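Frequently asked questions about donating a computer to Lanach

We are a small refurbishing charity, and these are the questions people ask us most often, on the phone, at the counter and (more than once) through the letterbox. If yours isn't answered, do ring and ask for Esi Frimpong, who is on the desk most mornings and likes a chat.

What will you take?

Desktop towers, laptops, flat monitors, keyboards and mice, whether they work or not. We're glad of odd leads and spare memory too, so please don't throw out that drawer full of bits before we've had a look through it! What we can't take are printers, the old deep glass monitors, or anything that has been stored in a damp shed. Our oldest gift so far was a machine bought in 1997, which came with its original receipt and a very nice letter.

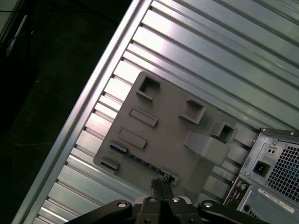 Do I need to make an appointment?

For one or two items, no, just come along to the Urnier Road door when we're open and somebody will help you in from the car. For a bigger load, say an office clear-out, we'd be grateful for a few days' warning so that we can make some room on the shelves. Towers take up more space than people expect, and we like to be able to get at the back of each one, the way you can see the rear of the desktop on the metal slats in the photo, before we decide where it goes. Lizeth Valderrama keeps the diary for larger loads and will find you a time that suits.

What happens to my files?

This is the one that worries people, and quite rightly. Every drive is wiped before the computer goes anywhere, and if a drive can't be wiped it is taken out and destroyed. You'll be sent a certificate by post or email, with your reference number on it. Do please copy off your photographs and letters before you come, though, as we can't get them back for you afterwards, however much we'd like to.

Can I take the drive out myself first?

Of course you can, and plenty of people do. Switch off, unplug everything and give it a few minutes, then take off the side panel and have a look. If you're at all unsure, bring it in whole and ask to have the drive handed back to you.
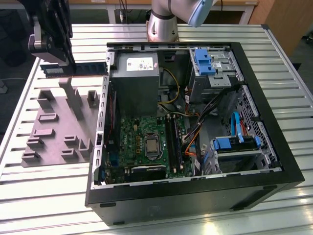 A desktop tower on its side with the panel off.

Who gets the computers?

Mostly school pupils, people looking for work, and older neighbours who'd like to see their grandchildren on a screen. Last year 321 machines went out, 63 of them to families at Appiah Primary. Each one goes with a power lead and a printed guide to getting started, which Charmaine Nkuna wrote and keeps up to date.

Will you collect?

Yes, within the town, on the second Tuesday of the month. We ask for a little towards the fuel if you can manage it, and if you can't then please don't let it stop you. There's no collection in July while the van is being serviced.

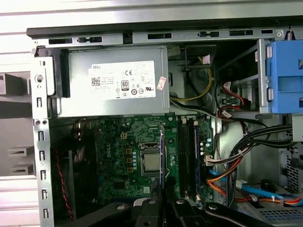

Flats are fine too, but do tell us about stairs when you book, and whether there is anywhere to park. The 41 bus stops right outside our door if you'd prefer to bring a laptop over yourself.

Page last updated 2020-06-05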